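# Mukuson Adds Two-Arm Folding Stations at Its Zabala Laundry

25 August 2019

Mukuson will bring two-arm robot stations into the folding room at its Zabala laundry in November, the company announced.

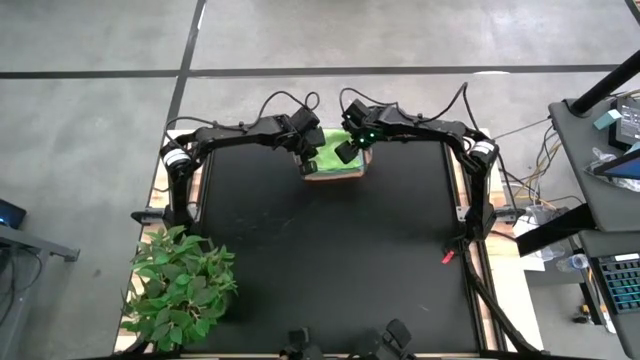 The stations, developed with Davska, will take over part of the small-item work, mainly hand towels and cleaning cloths. Larger pieces such as sheets and tablecloths will still be folded by hand.

Zabala employs 46 people. No jobs will be cut, and hourly pay will stay the same. Nine employees from the folding room will be trained to run the stations, with 40 hours of paid training each. They will teach the arms new folds, check finished work and stop a station when a cloth needs to be redone.

"Folding the same cloth all shift is hard on the wrists and shoulders," said Esperanza Montoya, operations manager at Zabala. "People asked us for more rotation between tasks. With the stations running, we can move them between folding, sorting and packing during a shift."

Employees will be able to report problems with the stations to their shift lead or through Index, the laundry's scheduling system. Mukuson will review the new shift plan with staff before the stations go into daily use.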